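FOR IMMEDIATE RELEASE

Mathias Puts the Entryway Bench Back to Work

PRURTON, Jul 4, 2026 — Mathias, the Prurton furniture maker that has spent 14 years trying to get shoes off other people's floors, today announced the Gustesix, a shoe rack bench for the stretch of hallway where good intentions usually end.

The Gustesix has a wooden top to sit on and shelves underneath for whatever has just come off your feet. Mathias concedes that benches and shelves both existed before today. The company's position is that they were seldom in the same place when someone was hopping on one leg with a bag of groceries.

Development began with a survey of 287 households in Prurton and neighboring Sotwood. Asked where shoes were kept, most people named a closet. Asked where the shoes were right then, most people asked to change their answer. The design team took the second set of answers home and drew the bench around them.
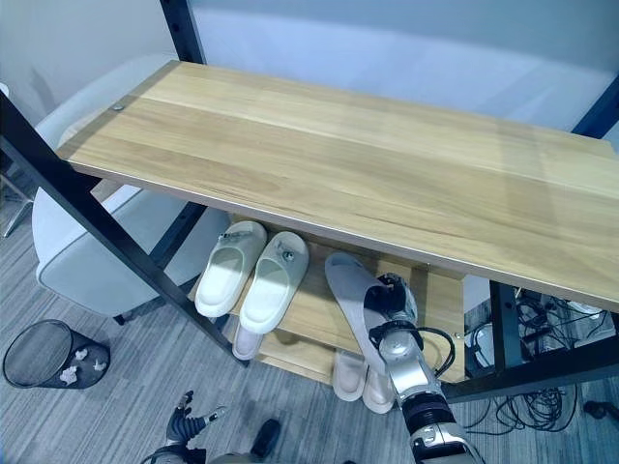 Slippers were the hard part. Boots get a tray and dress shoes get a box, but the house slipper is treated as a kind of weather, drifting from bedroom to kitchen and gathering under the sofa. The Gustesix gives them the shelf below the seat, where a pair of white slides can sit side by side within easy reach, with a lower level for the spares. The frame is black metal, square in section, and the top is a light, honey-toned wood with a pale grain. Mathias tried a darker finish in March and found that it showed every speck of dust in the county.

"We wanted a bench that would hold the family's shoes without giving a speech about it," the company said in a statement. "People will still kick their slippers off in front of the rack. We have only shortened the trip."

The first run is limited to 2973 benches, a number set by the amount of wood in the Sotwood warehouse and by no theory of demand whatsoever. Assembly instructions come in the box and fit on one sheet. Mathias recommends reading them before the last bolt goes in.

The Gustesix goes on sale today at the Mathias showrooms in Prurton and Sotwood, priced at $80. Shoes are not included. Delivery is available in both towns, and drivers will take theirs off at the door if asked.

Press inquiries: Mathias press office, Prurton

###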